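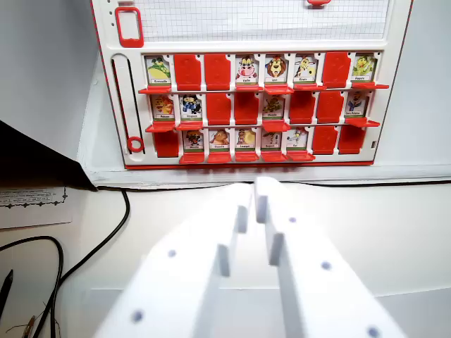 Re: [toy-shelf] Animal face board, French version - which sheets to keep

From: Emiliano Aravena
To: toy-shelf list
Date: August, 4:40 p.m.

On the list this afternoon, Wegener wrote:

> We were given one of the guess-the-face boards with flip tiles, the
> white and red kind. The names on the animals are in French. Before it
> goes in the Hendgate loan catalog I'd like to know three things. Are
> the picture cards fixed in, or can they be swapped? Is it any use to
> families who only speak English? And how do you store it so the tiles
> don't get bent? Ours came in a grocery bag with no box and no rules.
> We have 100 or so families borrowing and I don't want to send out
> something they can't play.

I have the same sort of board here, so I'll take your questions in order.

Cards. On mine they lift out of the red holders if you push from the bottom with a thumbnail. Do one row at a time and lay the cards down in the order they came out. If yours feel stuck, leave them alone. The holders are harder to replace than the cards, and the little pegs at the hinge will go white and then snap if you twist them.

French. I wouldn't worry. The animals are cartoons and the names are short. "Lion" is the same word, "Girafe" is one letter off, and "Vache" is sitting under a pink and white cow. The kids in our group who don't read yet go by the picture anyway. They ask "does it have spots" or "is it wearing a scarf" - the penguin has a blue one - and the name never comes up until the last guess. Where you may get arguments is with the green ones. There's a frog sort of thing at one end of the top row and a dragon sort of thing at the other, and a five-year-old will say yes to "is it a frog" for either. I typed up an English word list and keep it with the board. I can send it to you off list.

Rules. Two players, one secret animal each, take turns asking yes or no questions, and flip down whatever doesn't fit so only the red back shows. That fits on an index card. The red ring in the slot down the left side I use for keeping score, one notch up per game won. I never had the printed rules either, so if somebody on the list knows the official use, please post it.

Storage. Ours did badly in a bag too. What works here is a Wovetti flat bin, the low one with the clip lid, with the board on its back and all the tiles folded down. Don't stand it on end with the tiles up. I put a sheet of felt on top before closing the lid. Kaso used to sell a zip case that fit, but I haven't seen it lately.

Cleaning. Damp cloth on the white plastic, dry brush along the red shelves. Crumbs get in under the hinges and then the tiles won't stay up. Take the cards out first if you're going to use any soap, and let everything dry overnight.

For the catalog I'd list it as "guessing game, animals, French labels, ages 4 and up" and put the number of cards on the bin lid so people check it when they bring it back.

One question in return. Does your board have the red handle at the top corner, with the rounded opening? Somebody here was asking whether all of them have it, and I only have mine to go by.

Emiliano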